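How to Run a Robot Table at Your Open Day

Steko holds an open day every March, and for the last few of them I have been the person standing behind the laundry table with a microphone clipped to my sweater, hoping my voice lasts until closing. People from other shops in Burnport have asked me how we set ours up, so I have written it all down, with apologies for the length. I do tend to go on.

Start with the job you want the arm to do. We tried stacking blocks the first year and folks drifted off to the coffee. Then Noelia Vidal suggested socks, and suddenly we had grandmothers leaning over the rope giving the arm advice! Everybody has an opinion on socks. Pick a task your visitors have done at home a thousand times and you will hardly need to explain it.

Next, the table. Use one that doesn't wobble, clamp the arm's base well before the doors open, and run a rope line far enough back that a curious child can't reach the fingers. Walk the arm through its full reach, slowly, with somebody's hand on the stop button the whole time. Do this even if you did it the night before, and do it again if anyone has moved the table to sweep.

Set out your socks with a little space between them. Plain ones are fine, and it helps to have spares in a bin underneath, seeing as small visitors like to carry them away.
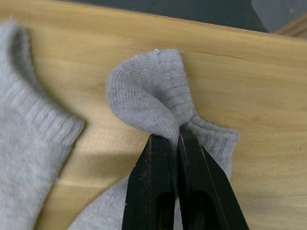

Now for the talking part, where most first-time hosts get nervous (I certainly did). Let the arm close its fingers and hold still for a good long moment before you say anything. People need time to look. Then talk about cloth, and why it is harder to handle than a cup or a box. Point to the way the fabric bunches up into a rounded fold over the two fingertips while the rest of the sock stays spread on the table, and ask where they would grab it themselves. Somebody will say the cuff, somebody will say the toe, and you can let them argue it out. Those arguments are the best part of my day.

Keep each turn short. Ours run 12 minutes, with time after for questions, and I find that families with little ones are happiest with the morning turns. If you get a quiet spell, let a visitor lay out the next socks however they please while the arm is stopped. They will try to make it difficult – wadded up, inside out, one stuffed into the other – and you should let them. A missed grip gets a bigger cheer than a good one.

Have two people at the table if you can manage it. Rawan Nassar works the controls at ours and I do the chatting, and we agreed early on that if she raises her hand, I stop talking and everyone steps back. Practice that signal. Last year we had 400 visitors through the side door, and it would have been easy to miss a quiet word in all that noise.

A few odds and ends. Print your handouts early. I ordered 1,000 from the copy place on Ibarra Street and still have a box of them under my desk, so be more modest than I was. Bring an extension cord, a lint roller, and a chair for whoever is on the stop button. Put the Traslow sign-up sheet at the far end, past the rope, or the line for it will block everyone's view – I learned that one the hard way.

When you close up, stop the arm, cut the power, and only then start gathering socks. Check under the table too.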